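Norkport: A Short Geography of a River Port
Student project report, Regional Geography
Wilma Hepburn
31 Mar 2026

1. Purpose

The aim of this project was to describe Norkport as a place: where it sits, how people make a living there, and how the land has shaped the town. I picked it because my grandparents lived nearby and I already knew some of the streets. Maeve Doherty read the first draft and checked the place names against the county map.

2. Location and site

Norkport is a town and river port on the east bank of the Orkell, at the point where the smaller Gil joins it. It is 29 miles downstream from Usden, the county seat. The old part of town stands on a low gravel terrace. Everything west of Water Street is on the floodplain and was wet meadow until it was drained for rail yards and warehouses.

The Orkell is wide and slow at Norkport. Upstream of the Gil the channel is shallow and full of sandbars, and loaded barges cannot go past the town for much of the year. This is the main reason a port grew up at this spot. Goods coming up the river had to be unloaded and sent on by wagon, and later by rail.

The Gil is short and steep. It comes down from the hills to the east and carries a lot of silt, most of which drops out where it meets the slower water. The harbor has to be dredged at the mouth of the Gil, usually in June after the spring high water has gone down.

3. Climate

Winters are cold and damp and summers are warm. The valley holds fog in the fall, sometimes until late morning, and barge traffic waits for it to lift. Snow falls most winters but does not stay long near the river. The hills east of town get more rain than the town itself, which matters for flooding because the Gil rises fast after a storm – often before the Orkell has changed at all.

4. History of settlement

The first settlement was a ferry landing. Farmers from the east side crossed there to reach the market at Usden by the west bank road. A gristmill was built on the lower Gil, then a tannery beside it, and the street between the mill and the landing became Mill Street. It is still the main shopping street, although the mill is gone and only part of its stone footing can be seen from the footbridge.

The railroad reached Norkport from the south and followed the riverbank into town. It took over much of the grain trade that had gone by boat, but it also brought lumber down from the hills, and the port stayed busy loading it. Sawmills spread along the flat ground west of Water Street. Most of the brick buildings in the center date from this period.

Two floods did lasting damage to the lower town. After the second one, the houses on the meadow side were not rebuilt and the land was used for storage yards. The present levee was raised at the same time. It runs from the grain dock to the mouth of the Gil and has a gravel path on top.

5. Economy

The port handles grain, sand and gravel, cut lumber, and road salt. Grain goes out in the fall and salt comes in before winter. Sand and gravel move all year and make up most of the tonnage. There are 3 working docks. The grain dock is the oldest, the bulk dock is the largest, and the public dock is used by small boats and by the dredging crew when they are in town.

Manufactures include furniture parts, canned vegetables, paper bags, and farm gates. The cannery buys beans and corn from farms on the terrace north of town, where the soil is deep and drains well. The furniture parts plant uses hardwood from the hills and ships by truck. I had expected it to use the river, but the plant sits on the east side of town close to the highway, and moving finished parts to the dock would add a step.

Farming is still important just outside the town limits. The terrace is used for vegetables and corn, the lower ground for hay. Orchards once covered the first slopes above the Gil. A few rows of old apple trees are left along Quarry Road, and the rest is pasture or houses.

6. Transportation

The highway from Usden crosses the Orkell north of the town and passes along the eastern edge. The older bridge in the center is narrow and closed to heavy trucks, so trucks going to the docks have to come around by the highway and back through the rail yards. People I spoke to on Mill Street said this was the thing they would most like to see fixed. The railroad carries freight only. A bus runs to Usden and back.

7. Fieldwork

I made two visits. On the first I walked the levee and the dock area and marked land use on a street map, using one color each for housing, shops, industry, storage, and open ground. On the second I followed the Gil upstream from the harbor as far as the old quarry and noted the width of the channel at each bridge. It took roughly 2 hours to walk that section, including stops.

The land use map shows a clear pattern. Housing is on the terrace, shops are along Mill Street, and industry is split between the riverfront and the highway. The storage yards lie between the levee and Water Street, on the same ground that flooded. There is more open ground than I thought there would be, most of it behind the bulk dock, where old sidings have been taken up.

The Gil is widest at the harbor and narrows quickly above the Mill Street footbridge. Past the last houses the banks are steep and there is bare soil showing at several bends. I think some of the silt in the harbor comes from these bends, but I did not measure it. A proper answer would need water samples taken after rain.

8. Problems with the work

The street map I used was out of date on the highway side, and I had to draw in two new roads by eye. I could not get onto the bulk dock, so that part of the map was done from the levee path. I also did not find population figures broken down by neighborhood, and for that reason the report has no section on population.

9. Sources

County road map, sheet for Norkport and Usden
Town library, local history folder
Notes from my own visits
Harbor notice board, public dock
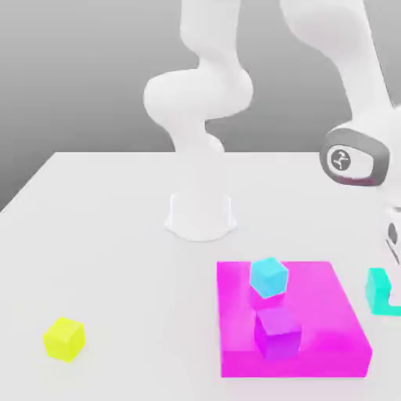
Why did the port grow up at Norkport and not farther up the river at Usden?
The Orkell is too shallow above the mouth of the Gil for loaded barges during much of the year, so cargo had to be taken off at Norkport and sent the rest of the way by land.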